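Ticket 294: Guest Wi-Fi drops every evening, upstairs rooms only
Opened by: Noelia Casado
Site: Claststead
Assigned to: Jonas Imhof
Status: Open, waiting on reporter

Noelia Casado wrote:

Hi Jonas! Me again, sorry. The Wi-Fi upstairs has been acting up since we switched to the Tirketti router in June, and I've finally sat down and kept a proper log like you asked me to last time (you were very polite about it, and you were right, "it's slow sometimes" isn't much to go on).

So, the short version. Everything is fine downstairs all day. Upstairs is fine until early evening, and then the signal bars stay full but nothing loads. Pages spin, email sits in the outbox, and the little Lekota thermostat on the landing goes gray and says it's offline. After a while it all comes back on its own like nothing happened.

What I've tried, in the order I tried it:

5:40 pm. Dropped. Restarted my laptop. No change. Restarted the router. Came back, then dropped again before I'd even gotten back up the stairs.

6:15 pm (another evening). Dropped. Left the router alone this time and only unplugged the upstairs extender, counted to thirty, and plugged it back in. That worked! For the rest of the evening, too. I was very pleased with myself.

6:05 pm (the evening after that). Dropped. Did the extender trick again and got nothing. Less pleased.

Next I logged into the router page to look at the channel setting. It was on auto. I wrote down what it said when things were working (channel 2) and then looked again during a drop, and it was still on 2, so I don't think it's hopping around. I left it alone after that. I know just enough to be dangerous in there.

Jonas Imhof wrote:

Thanks, this is a huge help. Full bars with no traffic usually means your laptop is talking to the extender just fine and the extender has lost the router. A few questions. What color is the light on the extender during a drop? Is it plugged straight into the wall or into a power strip? And how many devices show up on the router page when it's bad?

Please don't restart anything next time until you've looked at the light.

Noelia Casado wrote:

OK, homework done.

The light is amber during a drop and green otherwise. I had honestly never noticed it changed color. It's on a power strip behind the bookcase, the same strip as the lamp and the printer. The router page listed 21 devices, which seems like a lot to me, but then everybody has a phone and a tablet and a watch these days.

I moved the extender to the wall outlet in the hallway and we had two good evenings in a row. Then it dropped again at 6:20 and the light went amber. So maybe a little better? Or maybe just luck.

One more thing I found while I was poking around: the firmware page says an update is available, but when I click it, the bar goes halfway and then tells me to try again later. I've tried again later. I've tried a lot of laters.

I wanted to send the screenshots of the device list but the upload form keeps choking on them (upstairs, evening, you can guess), so I'll do those from downstairs tomorrow.

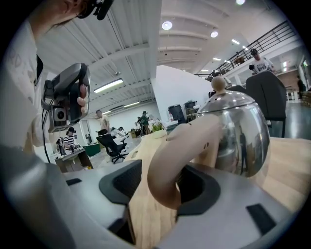
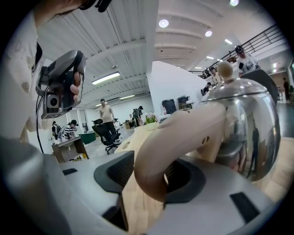 Anyway, the amber light. I looked it up in the Tirketti booklet and it says "weak link to base," so I think your theory is a good one. The straight line from the hallway outlet to the router goes right through the chimney, and that's a lot of brick. I could move the router to the other side of the den if the cable will stretch that far -- I'd have to measure. What I can't figure out is why the chimney would only bother it in the evening. It's there in the morning too!

Jonas Imhof wrote:

Fair point about the chimney. It could be that the link is always borderline and the extra evening traffic tips it over. Before you move furniture, run the firmware update over a network cable with the laptop right next to the router. Then set the channel to 11 by hand and see how the evening goes. If it still goes amber, I'll bring a second extender when I'm over in Skevenley.

Noelia Casado wrote:

Found a cable in the drawer with the dead batteries. The update went through on the first try, start to finish, and the version number changed. Channel is set to 11. It's 4:30 now and the light is green, so I'll watch it through dinner and post the times here tonight -- from downstairs if I have to.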